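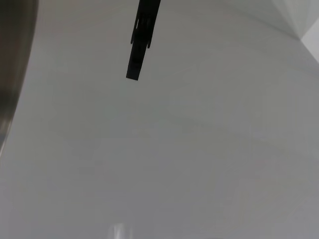
What do you need for measuring rice at home?
A clear cup you keep for that one job, a wide bowl, and a bare stretch of table.

I came to this late. For years I poured rice out of the bag until it looked like enough, and for years I threw some away. My neighbor Angelica Maglaya, who cooked for a school in Clatside, finally told me to stop guessing. She allowed 58 grams of dry rice a person as a side dish and wrote it on the inside of her cupboard door. I think she was right, and I think most home cooks should do the same.

The usual argument against measuring is that it takes the feeling out of cooking. I don't buy it. Rice is the part of the meal where feeling does the least good. Save it for the sauce. If the rice is off by 100 grams, there is a container of it in the refrigerator until the end of the week, and then there isn't.

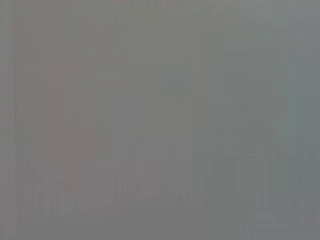

Gray, with a little reddish brown in it.

The surface matters more than the cup. My kitchen on Villanueva Street had one short counter, and it held the toaster, the mail and a dish rack. I measured over the sink and lost grains down the drain. When we moved I put in a plain table and made a rule that nothing lives on it. Percy Cabrera, who I share the house with, thought this was a waste of a table. He still puts his keys there.

As for the bowl, I want steel. It doesn't chip and it doesn't hold the smell of onions. Ceramic is nicer to look at, and I have broken two. 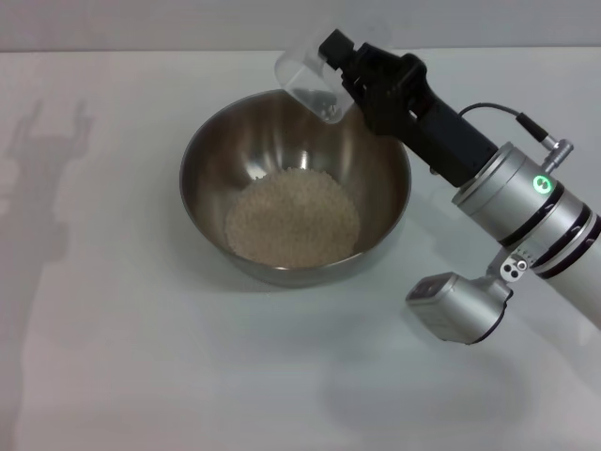
A clear cup is better than a scoop for the same kind of reason. You can see the level from the side without picking it up. I would also skip the sets of nested spoons and cups that come on a ring. One cup, with a line you trust, covers a household of 4. For 400 grams I fill mine twice and top it up a little, and dinner is on by six.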